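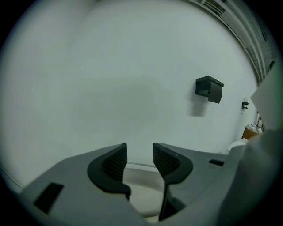
Thread: anyone else's site moving to the robot cell? what happened to your job

skoldale_nights
Joined: January
Posts: 38

2022-09-01

Ok so. Testwood (where I work, returns and repack) is putting in two arms on the repack line. We got told at shift start, five minute talk, no handout. Part of the job now is "teaching" which means you walk around with the hand-held gripper and do the task yourself so it learns off you. Ribbed black fingers, gray body, squeeze to close.

Questions
– did your hours change
– did they pay extra for the teaching
– who cleans up when it drops stuff

Not looking for a speech about the future. Just want to know what it did to people on the floor.

bench_rat61

We had this at Clatach. Hours same. Job not the same. I used to pack, now I stand between two arms and fix what they get wrong. Less lifting, my back is better, won't lie about that. But its boring. And you can't talk to anyone because the next person is on the other side of the cage.

No extra for teaching. Ask for it before you start, we asked after and got a mug.

lorna_k

A mug lol

We got 30 minutes added to break on teaching days. Wrist gets sore from the trigger so they had to do something. Swap hands if yours lets you. Tape helps.

skoldale_nights

Wrist thing is real. Did a full shift with it and couldn't open a jar after.

pallet_dan

Going to be the one who says it. You are training your replacment. They did 3137 recordings at our place, then the agency people weren't called back. Not fired, just not called. That's how it goes, no one has to sign anything.

brijesh_j

Brijesh Jaiswal here, I post under my own name, I'm a line lead. Dan I don't agree. At our site the agency numbers went down because the Pandey contract ended, same month as the arms. People put the two together. The arms do the flat cartons and nothing else. Anything soft or odd shaped still goes to a person. We put two packers on as cell techs and they make more now.

pallet_dan

Two. Out of how many

brijesh_j

Out of 61 on that line. I know how it sounds. Most of the rest are still packing, few went to goods in.

pallet_dan

"Still packing" for now. And goods in is the cold end of every building I ever worked in.

bench_rat61

Both of you can be right. Ours took the flat cartons first too. Then trays. Then somebody upstairs changed the box sizes so more of it was flat cartons. That part I'd watch for. If they start changing the packaging to suit the arm the work moves pretty quick.

lorna_k

^ yes. Ours changed the tape too. And the tables got moved so the arm could reach, which put the people tables by the dock door. Cold all January.

skoldale_nights

Huh. They already measured our tables.

What about rate? Ours is per hour per person and I don't see how that works if half my line is a machine and I'm resetting it.

pvashisht

Get that in writing. I'm a rep (Pushpa Vashisht, some of you know me from the old board). Had a case where a packer's rate got marked down for time spent clearing faults on the arm. She was doing exactly what she was told to do. It got fixed but it took months and she had a warning on her file the whole time.

Ask these, same day they announce it
– does reset time count toward rate
– is teaching a separate job code
– who sees the recordings, and can they be used for discipline
– what happens to people who say no to teaching

brijesh_j

Third one is a good one. We told people the recordings are for the robot only. I believe it but I never saw it on paper. Will ask.

pvashisht

Please do. "We told people" is where most of my cases start.

gil_t

Different view from a maintenance guy. I like them. Most of my calls used to be the old strapper jamming and somebody reaching in. Have not had a hand injury call off the new cell. Drops a lot of stuff though. To answer the OP, whoever is closest cleans up, which is always the same two people, so sort out a rota early or there will be fights.

lorna_k

There were fights

skoldale_nights

Good stuff, thanks all. Asked my lead about the job code and got a blank look, so that's a no for now. Reset time "should" count. Asked him to email me that.

Teaching again tomorrow. They want us slower, apparently if you go at normal pace the recording is no good. So I'm slower on teaching days AND on rate. Great.

pvashisht

Write down your start and stop times for every teaching session. Own notebook, not theirs.

pallet_dan

Listen to Pushpa. And find out about the box sizes.

bench_rat61

And ask for more than a mug.

skoldale_nights

Will post when I get the email. If I get the email.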